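4.2 What guests said about the kitchenette

I went into this part of the study expecting the pool to win. It didn't even come close. Of the 1,124 guest comments I read from the Draltville and Prodton properties, 578 brought up the in-room kitchenette, and plenty of those never got to the bed, the view or the breakfast at all.

So what were people writing about? Mostly small stuff. Guests wanted a second saucepan, or a knife that could get through a tomato (that one came up at both hotels!), or just enough counter to put a grocery bag down. Families staying longer than 7 nights were the fussiest, and I can't blame them — I lived in one of the Prodton suites for most of August and ran out of forks by lunchtime every day.

Price mattered less than I'd guessed. Danko (2016) found that long-stay guests would pay extra for a full-size fridge, and my numbers lean the same way, but only at Draltville, where the nearest supermarket is a long bus ride off. In Prodton you can walk to three of them, and people seemed happy enough with the little one under the counter.

I should say that I coded the first 500 comments by myself and then went back over them with Urel's categories, which split "equipment" from "space." A few moved. Figure 3 goes with the layout discussion in Section 4.3, where counter length gets a proper look.

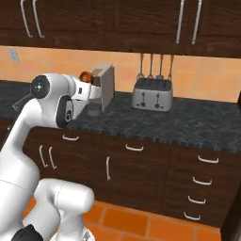
Figure 3. Kitchen with wall and base cabinets, computer rendering. Credit: Zarmeena Magsi.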